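Skundeck Art Room Supply
Home > Paint > Table Sets > Ilano Table Paint Set

Ilano Table Paint Set
Item: ILANO-9
$58.00
In stock. Ships in a box that says "ART SUPPLIES" on every side, so don't plan on it being a surprise.

The Ilano is a paint set for a table that several people have to share. You get paint in bottles, a cup, brushes to go in the cup, and wooden sticks for stirring, scraping, and all the other jobs people use the wrong end of a brush for. It doesn't come with a tray, a carousel, or a molded caddy with a hole for each bottle. We sold a caddy for years. The bottles never went back in the holes, and the caddy was kept on a shelf by people who felt bad about throwing it out.

What's in the box

Nine bottles of Ilano water-based paint, assorted colors
One plastic cup, pink
One bundle of brushes, mixed sizes
One bag of wooden sticks, mixed sizes
One sheet of instructions, which we would like you to read and which you won't

The paint

Ilano is a washable, water-based paint, on the thick side. It covers paper, cardboard, and raw wood in one coat if you're patient and in two if you're not. It will go on plastic and glass too, but it won't stay there through a wash. If you want it to last on a jar, put a clear varnish over it (we stock the Stergiou matte, see below).

It dries flat, without much shine. Light colors dry a little darker and dark colors dry a little lighter, and there is always one person at the table who takes this personally. Paint a test strip first.

The yellow is a true middle yellow and mixes well. The pink is loud. A small amount of it in white gives you a reasonable flower color, and a large amount of it in anything gives you pink. The dark blue is the strongest color in the set and should be added to other colors with a stick, a dab at a time. Pouring it straight from the bottle is how most of our customers come to order more white.

Speaking of white: you will run out of it first. Everyone does. Single bottles are $3 each and we suggest putting a spare white in the cart now, while you're being sensible.

We pack a darker green and a lighter green because mixed greens never match twice. If you've ever tried to finish a hedge on a second afternoon with a green you made up on the first, you know what we're talking about.

The cup

It's a cup. We went through several kinds of brush holder before landing on it, including a very nice one with a spring inside. The cup is tall enough that the brushes stand up in it and pink enough that you can find it on a crowded table. It holds water as well, though we'd ask you to use some other cup for water. Brushes left standing in water swell at the neck and shed their hair into your sky.

Put brushes in handle down. Put pencils in whichever way you like, they'll end up in there regardless. 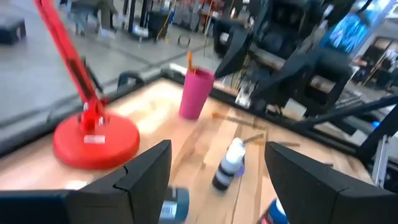
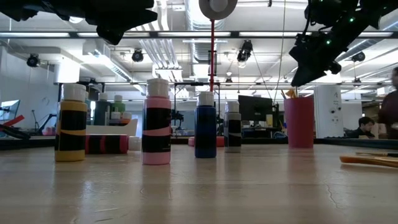

Paint bottles and the cup on a wooden tabletop.

The sticks

People laugh at the sticks until they've used them. Paint that has been sitting in a warehouse settles, and shaking the bottle only wakes up the top half. Take the cap off, run a thin stick down to the bottom, and turn it slowly until you stop feeling the heavy layer. Wipe the stick on scrap paper. Use a new one for the next color, please, or you'll have nine bottles of a very similar brown by the end of August.

The flat ones are better for spreading and for pulling paint across cardboard in a wide stripe. They also make acceptable rulers, bookmarks, and plant labels, and we've had letters about all three.

If you get through a lot of them, we carry a box of 2,000. It's item STK-2000. One school orders it every year and we've decided not to ask.

Setting up the table

Cover anything you care about. The paint is washable, but "washable" is a word about cotton and hard plastic, and it has less to say about bare wood. On a sealed or varnished top, a wet cloth takes care of it. On an unsealed one it gets into the grain and becomes part of the table's history. Old newspaper works fine. So does the Milel table sheet, which is heavier, lies flat, and doesn't leave a headline printed backward on your project.

Keep the bottles in a loose row where everyone can reach them. Leave some space between, or the first sleeve to come across takes down the lot. Close each cap before you put the bottle down. A closed bottle on its side is untidy, and an open one is an event.

The cup goes away from elbows, which usually means toward the back.

Cleaning up

Brushes: rinse in cool water until it runs clear, squeeze the hair back to a point with your fingers, dry flat overnight, then back in the cup. Hot water sets the paint in the neck of the brush.

Caps: wipe the threads. It takes a few seconds a bottle. Skip it and the cap will glue itself on, and you'll be holding it under a tap next time and saying things the children haven't heard yet. A cap that's already stuck will usually come loose after ten minutes upside down in warm water.

Table: wet cloth, then dry cloth. Dried drips lift off a sealed top with the edge of a flat stick.

Clothes: cold soak, then a normal wash. The dark blue may need two goes. We make no promises regarding wool.

Storage

Upright, caps closed, somewhere that doesn't freeze. Paint that has frozen turns grainy, like cottage cheese, and no amount of stirring brings it back. Unopened bottles keep for 3 years. Opened bottles keep until somebody forgets a cap.

Details

Paint type: water-based, washable
Finish: matte
Surfaces: paper, cardboard, raw wood, unglazed clay
Dry to the touch: under an hour for a thin coat, longer for the way most people apply it
Thin with: water, a few drops at a time
Cup: plastic
Sticks: untreated wood
Ages: five and up with an adult at the table, or at least in the same building
Returns: unopened sets only, within 30 days. We can't take back a set because the pink was too pink. See above.

Goes with

Milel Table Sheet, heavy, reusable
Stergiou Matte Varnish, small jar
Ilano single bottles, all set colors, $3 each
STK-2000 wooden sticks, box

What customers say

"Bought one set for a table of six adults. It was enough for an evening of painting birdhouses, apart from the white. I had read the part about the white and thought it was a sales trick. It wasn't, I've ordered four."
Phyllis Kettle

"Good coverage on cardboard. The brushes are decent for the price, the small ones better than the big ones, which lose a few hairs the first time out. Took off a star because the instructions are printed on one side in type I needed a magnifier for. The cup is fine. I don't know why there's so much about the cup."
Nigel Bloxham

"The lighter green is lighter than on the old set. I liked the old one."
Verified buyer

Skundeck replies: It is lighter. The old one was too close to the darker green, and people kept writing in to say we'd packed the same bottle twice. A touch of dark blue gets you most of the way back.

A note on bottle changes

Page updated 27 May 2020. Sets packed from this batch on may arrive with bottles that don't all look alike. Shape and size can vary a little from color to color depending on what our filler had on the line, and the white may come in a smaller bottle than the rest. Yes, the white. We've raised it with them.

Orders for more than ten sets: write to the shop before you order and we'll sort out freight. Schools can pay by invoice. Please put the name of the person who'll be signing for it on the order, along with a door that is open during the day.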